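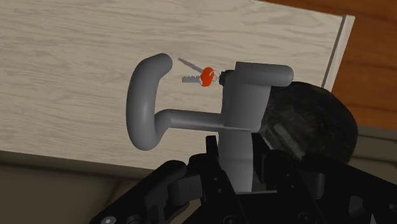
The reviewers at Mastitz wrote back after our last report that success in simulation is not what they are paying for, and that they would like to see sooner how the Grivuvura kit behaves for a buyer who has only the kit and its manual. We accept this remark, and we have changed the order of the work because of it. The present report follows the new order.

Progress report, review of the Grivuvura manipulation kit
Prepared by the Hatar evaluation group for the Mastitz small grants office
Period covered: May to August

1. What was planned

The grant pays for an independent review of the Grivuvura kit, which is offered by Dumitrescu to schools and small workshops. The kit contains a two-finger gripper, a wrist camera, the control software and a simulation package with household tasks. Our task is to say if a small team without a robotics engineer can install it, use it and get repeatable results from it. For this period we had promised the installation review, the first simulation trials and a draft of the scoring sheet.

2. Installation

The installation is finished and described in the annex. It took 3 working days, while the manual promises one. Most of the lost time was in the license step, where the software asks for a code before the screen for entering the code exists. Dumitrescu support answered us the same afternoon and sent a corrected installer. We repeated the installation from zero on a second computer with this installer and had no difficulty. The manual on the website was still the old version when we closed this report.

3. Simulation trials

We chose the key and hook task as the first one. A small bunch of keys and a gray hook fixture are in the simulated room, and the gripper works close to them. We chose it because the keys are thin and the ring is small, so weak points of the kit should show early.

We ran 57 trials with the settings from the factory. The scoring sheet has only two results, pass and fail, and a trial passes when the keys are on the fixture and the gripper is open and free of them at the end of the time limit. Of the 57 trials, 16 failed. We looked again at all failed trials in the replay tool and sorted them by hand. The largest group is the same fault: the gripper closes too early and pushes the ring away before it is between the fingers. The other failures are different from each other and we do not want to draw a conclusion from them yet.

The camera view from the wrist deserves a separate comment. When the gripper is near the fixture, its own fingers take a large part of the view, and the lower part of the fixture is behind them. An operator who works only from this view must guess a little. The kit allows a second camera, but it is sold separately and the manual does not mention it in the chapter about fine tasks. We think it should be mentioned there.

The drawing quality of the simulated objects is good enough for this work. The metal of the keys and the grain of the wood are easy to read on a normal office screen. Our older laptop became slow when shadows were switched on, and we now run it without them.

4. Scoring sheet

The draft is ready and was used for all trials above. Two of us scored the same trials separately and compared after. We disagreed on 2 trials, both times about whether the gripper was really free of the keys at the end. The wording of this line is now changed. We ask Mastitz to send comments on the draft before we start the physical trials, as later changes would make the two sets of results hard to compare.

5. What is late

The physical trials have not started. The mounting plate delivered with the kit does not fit our table, and the replacement from Dumitrescu has been promised but is not here. Under the new order, these trials come before the remaining simulation tasks. If the plate does not arrive by the end of September, we will have one made locally and charge it to the line for small materials, where there is still enough money. Please tell us if you object to this.

The chapter on safety is also behind. We have read the safety part of the manual but not tested the emergency stop, which needs the mounted arm.

6. Spending

Spending is below the plan, mainly because the physical trials moved. We do not ask for additional money. We ask only that the amount for technician hours may be carried over to the next period.

7. Next period

First the mounting and the emergency stop test, then the physical version of the key and hook task with the same scoring sheet. After this we will let two teachers install the kit from the manual alone, without our help, and write down where they stop. The remaining simulation tasks will be done in the weeks when the arm is in use by others.

The annex with the installation notes and the full table of trials is sent separately.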